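Singer Aniela Kaczmarczyk sells lake house after 12 years 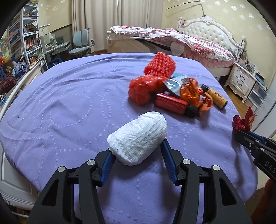
A lavender-purple bedspread with a pattern of dotted white loops and swirls.

Aniela Kaczmarczyk has sold the lake house where she wrote most of her last two albums, her manager confirmed in October.

The three-bedroom home sits on the east shore of Lake Ekel, a short drive from the town of Irgate. Kaczmarczyk bought it 12 years ago, the summer after her first national tour, and used it as her main home until she moved to the city to be closer to her mother.

The buyers are a couple from out of state who plan to live there year-round. Their names were not released, and neither was the final price. The house had been listed twice before. The first time it was taken off the market after a month, and the second time a deal fell through when the buyer could not get a loan.

Matano Realty, which handled the sale, said the house drew 69 requests for showings in the first week. Most were turned down. The agency asked for proof of funds before letting anyone through the gate, a step it takes with well-known sellers.

"We wanted people who were looking for a house," a Matano agent said. "Some of the callers mostly wanted to know which room the piano was in."

The piano, a used upright she has mentioned in several interviews, is not part of the sale. It has gone to her new apartment along with the recording gear from the converted garage. The rest of the furniture stays, including the beds, the dining table and a set of porch chairs left by the previous owners.

The house was built for the Ziółkowski family, who ran the boat rental in Irgate for many years. Kaczmarczyk kept the original layout and added a second bathroom, a screened porch and a new roof. She also had the garage insulated so she could record in the winter. The 2 acres that come with the property include a dock and a strip of woods on the north side.

Fans will know the place from the cover of her third album, which shows her sitting on the end of the dock with her back to the camera. The cover brought visitors to the road outside, and the town put up no-parking signs along that stretch at the request of the neighbors. The signs will stay, according to the Irgate town office.

Kaczmarczyk wrote a short note about the sale to her mailing list. She thanked the people at the Irgate hardware store and the neighbors who plowed her driveway, and said she hoped the new owners would fix the second step on the porch stairs, which she had been meaning to do for years.

She is working on a new album and has not set a release date. Her manager said there are no plans to buy another house in the area, though she has rented a cabin across the lake for next summer. Tickets for her winter shows go on sale at 10 a.m. at the end of the month.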